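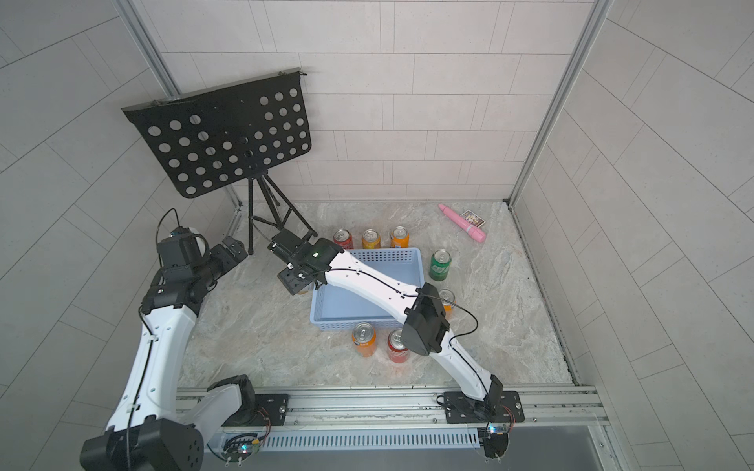 What does it take to build a two-armed sorting station in a shared workshop?
A bench, a length of aluminium rail, two arms and a good many evenings. Members of the Pundham workshop have been putting one together since December, and the plans are now free for anyone to use.

Reading time: 2 minutes

PUNDHAM, 20th February — The Pundham shared workshop has released the full build notes for Wastetti, a home-scale station for trying out the sorting of drinks cans with a pair of robot arms.

The project was started by Kazuhiro Oda and Hideaki Minami, who wanted something small enough to share a room with other people's work. Both arms are fixed to one rail at the front, and the working area is walled in with pale tiles. A slotted duct under the rail takes the wiring.

The current task is a simple one: cans stand on the floor of the station and have to go into a plastic basket. Other objects, such as a music stand, can be left in the space so that the arms have to work near them.

"Most of our time went on cables," said Hideaki Minami. "We routed them 4 different ways before we were happy — the notes show the last one and say what was wrong with the others."

The notes include a parts list, drawings for the mounting plates and a log of 1,632 test runs, failed ones included. Printed copies, 200 in all, can be collected from the workshop desk.

A second station, named Vusness, will be started once the bench next to the lathe is free. Anyone wishing to help with it should leave their name at the desk.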